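Grikari Collected Columns, Hardcover

Anathi Dlamini wrote a newspaper column for most of her working life, and this is the book her readers kept asking for. Grikari Press has gathered 77 of her pieces on politics, courts, elections and the odd bad dinner, chosen from a pile of 905. I've read it twice now and I'm still finding lines I want to read out loud to whoever is in the kitchen!

The columns run in order, with the original headlines kept (even the silly ones). Each has a short note saying what was in the news that week, so you won't be lost if you weren't following along. She argues hard, changes her mind twice on term limits, and says so in print - I loved that.

Details
Pages: 735
Binding: sewn hardcover with ribbon
Introduction: new, by the author
Index: names and subjects
Published: June
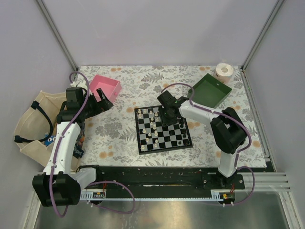
The long essay on losing an argument gracefully is near the back, and it's the one to start with. After that, try the campaign diaries, which were never reprinted before and move along at a great clip.

A signed edition of 300 copies comes in a cloth slipcase. Orders for the signed edition close November 29, 2025.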